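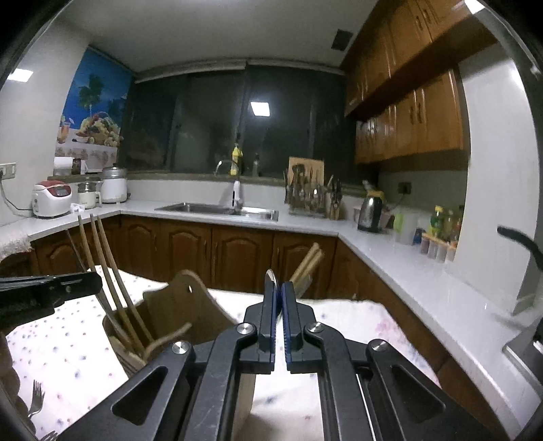
Step 1: Walk the kitchen before you pick up the gripper

Okay, kitchens. I love recording in them and they cause me more grief than any other room. These are the house rules I've settled on for hand-held gripper work in somebody's home, written up for the new folks on the Loston project.

Do a slow lap first, gripper down. Look for cords hanging off the counter, anything that heats up (kettle, rice cooker, steamer) and where the knives live. If there's a knife block, ask whether it can go in a cupboard until you're finished. Most people don't mind a bit!

Step 2: Check your hardware

Wiggle each finger. Any slop at the pivot screws means you stop and snug them up, and you do it over a tray, please, not over somebody's supper table. Look at the ridged pads too. They should sit flat on the finger with no lifted corners. I wipe mine down before every session and again if I've touched raw food (Pasudia folks, you know why I'm saying this).

Step 3: Sort out privacy

Written consent from every adult in the house, signed before the camera goes on. Then think about reflections. Dark windows at night are basically mirrors, and a face in the glass counts as a face. Close the blinds if there are any, or have everybody step out. Mail, fridge calendars and family photos get turned over or moved, with permission.

Step 4: Agree on the no-go list

Ours has 11 items, and the big ones are lit burners, blades, boiling water, medication and pets. Forks are fine if you go slowly and grab the handle end.

Step 5: Record in short blocks

I cap mine at 13 minutes and take a proper break after six blocks. Your wrist gets tired before you notice, and tired wrists knock over jars. Ask me about the honey sometime.

Step 6: Put it all back

Chairs in, cutlery where you found it, counters wiped. Log any breakage on the Arside sheet the same day, even a chipped mug.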